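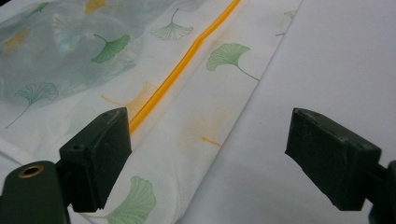
Die Annahme müsse abends länger geöffnet sein, wer im Schichtdienst arbeite, komme an keinem der beiden Termine rechtzeitig, so lautete eine Rückmeldung aus dem Nutzerkreis im Mai. Der Träger hat den Hinweis aufgenommen und die Öffnungszeiten zum Ende der Sommerpause angepasst (siehe Abschnitt 3).

Zwischenbericht zum Vorhaben „Bundel – Instandsetzung und Weitergabe von Haushaltstextilien“
Zuwendungsempfänger: Drovness gGmbH
Zuwendungsgeber: Barrientos-Stiftung
Stand: 21. Januar 2019

1. Gegenstand der Förderung

Gefördert wird der Aufbau einer Annahme- und Ausbesserungsstelle für gebrauchte Haushaltstextilien. Angenommen werden Bettwäsche, Tischwäsche, Vorhänge sowie Taschen und Beutel, auch solche mit Reißverschluss. Oberbekleidung und Schuhe sind gemäß Bewilligungsbescheid nicht Teil des Vorhabens und werden an die örtlichen Kleiderkammern verwiesen. Die Laufzeit beträgt 18 Monate.

2. Stand der Umsetzung

Die Werkstatträume konnten mit einer Verzögerung bezogen werden, die auf die ausstehende Abnahme der Elektroinstallation zurückging. Bis zum Bezug wurde in einem Nebenraum des Trägers gearbeitet. Die beiden bewilligten Teilzeitstellen sind besetzt. Eine dritte, aus Eigenmitteln finanzierte Stelle für Fahrdienst und Lagerhaltung wurde ausgeschrieben; das Verfahren ist noch nicht abgeschlossen.

Beschafft wurden die im Finanzierungsplan unter Position 2 genannten Nähmaschinen, ein Zuschneidetisch und Regale. Die ursprünglich vorgesehene Dampfstation war nicht mehr lieferbar. Das Ersatzgerät liegt im Rahmen der bewilligten Summe, eine Änderungsanzeige wurde vorgelegt.

Mit der Wäscherei Grullance besteht eine schriftliche Vereinbarung über die Reinigung der angenommenen Ware vor der Bearbeitung. Die Abholung erfolgt wöchentlich, je Abholung werden bis zu 45 Kilogramm übernommen. In den Wochen nach den Sommerferien reichte diese Menge nicht aus, so dass Ware zwischengelagert werden musste. Über eine zweite Abholung wird verhandelt.

3. Annahme und Nachfrage

Die Annahme ist seit September an einem der beiden Öffnungstage bis in den Abend besetzt. Der Zulauf verteilt sich seither gleichmäßiger. Häufigste Mängel der abgegebenen Stücke sind offene Säume, defekte Reißverschlüsse und ausgerissene Aufhänger. Stark verschmutzte oder verschlissene Textilien werden zu Putzlappen verarbeitet oder der Verwertung zugeführt.

Die Nähkurse waren durchgehend ausgebucht. An den Einführungskursen können jeweils 16 Personen teilnehmen. Für den Aufbaukurs besteht eine Warteliste; eine Ausweitung ist mit dem vorhandenen Personal derzeit nicht möglich.

4. Abweichungen vom Arbeitsplan

Die Erstellung des Merkblatts zur Pflege und Lagerung von Textilien verschiebt sich in das zweite Quartal. Der Text liegt vor, die Übersetzungen stehen noch aus. Auswirkungen auf den Finanzierungsplan ergeben sich daraus nicht.

5. Weiteres Vorgehen

Im kommenden Berichtszeitraum sollen die Vereinbarung mit der Wäscherei angepasst und die Lagerfläche im Untergeschoss hergerichtet werden. Der Träger bittet um Mitteilung, ob die Kosten für Feuchtemessung und Anstrich der Position „Ausstattung“ zugeordnet werden können. Die Belegliste ist als Anlage beigefügt.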